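Pre-hire check, hub-gear and single-speed bikes, November round. Checked by Kumiko Chiba. Comments are written under each part. Anything marked HOLD stays off the rack until it has been signed again.

Bikes covered: Darnik, Petus, Zamudio (single speed), Hetik (hub gear, town model)

## 1. Frame and fork

- [x] Frame tubes, no cracks or dents near the welds
- [x] Fork legs straight when sighted from the front
- [x] Headset turns freely, no knock with the front brake on
- [ ] Paint chips touched up

**Comment:** The Petus has a chip on the down tube where the lock bracket has been rubbing. Bare metal but no rust. Touch up and move the bracket up the tube. Fine to hire in the meantime.

The Zamudio headset was loose. Adjusted and checked again after a ride round the yard.

## 2. Wheels and tyres

- [x] Spokes tight, none missing
- [x] Rims run true between the brake pads
- [x] Axle nuts tight, both sides
- [ ] Tyres free of cuts, tread not worn flat
- [x] Pressure set to 70 psi (single speeds only, see the tyre wall for the Hetik)

**Comment:** Rear tyre on the Darnik is squared off and has a cut you can get a fingernail into. HOLD until replaced. The front tyre is good and should not be swapped to the back to save time.

Axle nuts on the Zamudio were done up hard on one side only. Whoever last flipped the wheel needs to check chain line and nuts together. If the wheel sits crooked, slacken both sides and start again.

## 3. Brakes

- [x] Levers stop well short of the bar
- [x] Pads meet the rim, clear of the tyre
- [ ] Pads have wear left
- [x] Cables not frayed at the clamp
- [x] Both brakes fitted on every bike, fixed or free

**Comment:** Front pads on the Petus are down to the wear line. 2 new pads needed, stock drawer is empty, so they have to be ordered. HOLD.

We have been asked again whether the Zamudio can go out with the front brake only when it is on the fixed side. It can't. Both brakes stay on — the hirer may want the wheel turned round halfway through the week.
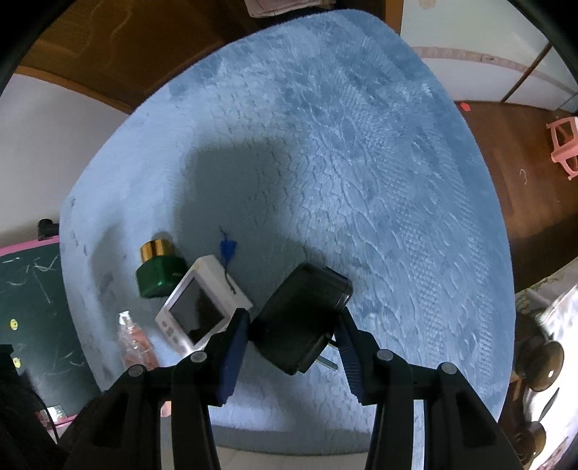 Lever reach on the Hetik has been wound in for a smaller rider and left there. Wind it back out when the bike comes in. It takes a moment with a 2 mm key and saves an argument at the counter.

## 4. Chain and drive

- [x] Chain slack even all the way round
- [x] Chainring bolts tight
- [ ] Chain within wear limit
- [x] Cranks tight, no play at the bottom bracket
- [x] Freewheel engages cleanly
- [x] Lockring tight on the fixed side

**Comment:** The Darnik has now done 1,000 miles on the same chain and the gauge drops straight in. Replace it with the rear tyre so the wheel only comes out once. Look at the sprocket while it's off. The teeth are starting to hook, and a new chain on old teeth will skip.

Chain on the Hetik was dry. Wiped and oiled. Please don't spray oil at it from a distance, as it ends up on the rim.

## 5. Bars, saddle and pedals

- [x] Stem bolts tight, bars do not twist
- [x] Bar end plugs in
- [x] Seat post above minimum insert mark on no bike
- [x] Saddle clamp tight
- [x] Pedals spin, threads sound
- [ ] Toe straps in good order

**Comment:** One strap on the Zamudio is splitting at the buckle. Replace the pair. Stem bolts are M6 on all the bikes except the Petus, so keep its spares bagged separately.

## 6. Lights, bell and lock

- [x] Reflectors clean, front and rear
- [ ] Front and rear lights work on every bike
- [x] Bell works
- [x] Lock opens with both keys

**Comment:** Rear light on the Hetik cuts out over bumps. The contacts were dirty and have been cleaned, but it did it again on the second try. Fit a new light. The bike can go out in daylight hours only until then.

## Result

| Bike | Result | Still to do |
|---|---|---|
| Darnik | HOLD | Rear tyre, chain, check sprocket |
| Petus | HOLD | Front pads, paint, bracket |
| Zamudio | Pass | Toe straps |
| Hetik | Pass, daylight only | Rear light |

Parts to be ordered by Friday. Held bikes need parts 2, 3 and 4 checked again in full after the work is done.

K. Chiba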